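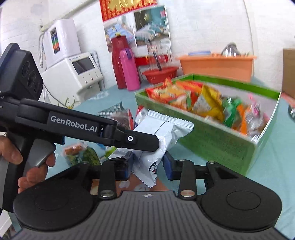
Keeping Opened Snacks and Dry Foods Fresh

Print this page | E-mail this page

The Fenden Household Advice Service recommends that opened packets be closed as soon as a portion has been taken. Press out the air from the bottom upward, fold the top edge over twice and secure it with a clip.

Crackers, nuts and cereal keep best in a cool cupboard away from the stove. Transfer any food from a torn packet to a jar with a tight lid, and write the date of opening on a label — pencil is easier to remove later. Nuts bought in quantity may be frozen in 400-gram portions.

Crackers that have softened may be spread on a baking sheet and warmed in a low oven for 5 minutes. Allow them to cool fully before storing.

Shared 652 times | 2 comments

Nazmiye Gündoğdu
Does the oven method work for pretzels too? Mine go soft every November.

Princess Dumlao
I do pretzels for seven minutes and they come out fine. Watch the thin ones, they brown fast.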